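3.2 Collection of cloth-handling examples

The Mudolham set holds 1,468 recordings of bedding and clothes being handled with a hand-held gripper in furnished rooms. Bélanger's earlier argument was that variety of rooms matters more than variety of grasps. We are not convinced, and the set does little to settle it, as 40 recordings were discarded before release on grounds the notes do not state.
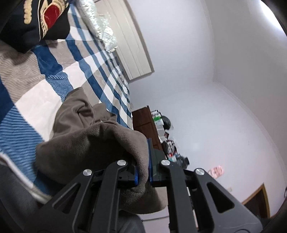
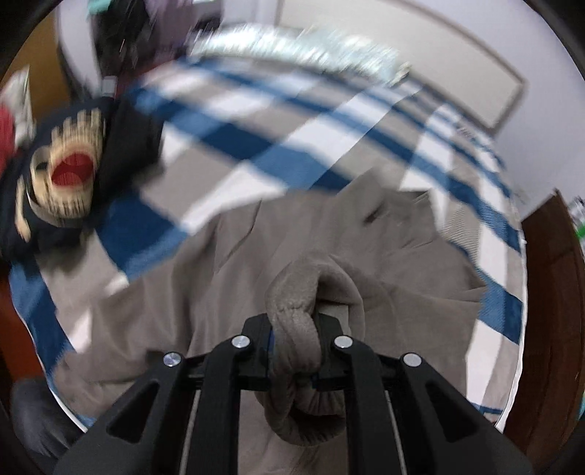 Figure 4. Fleece held between the gripper's jaws over a bed with a plaid blanket.

Our own concern is with the labels. Every recording was marked "grasp achieved" or "grasp failed" by a single reader, and the written rule asks only whether cloth is between the jaws. By that rule both views in Figure 4 count as achieved, though a pinched fold of fleece says nothing of whether the piece can be carried or laid flat. When we had 30 recordings marked again by a second reader, using a stricter rule, 13 changed label. A success rate computed from the original marks should therefore be read with caution, and we do not report one.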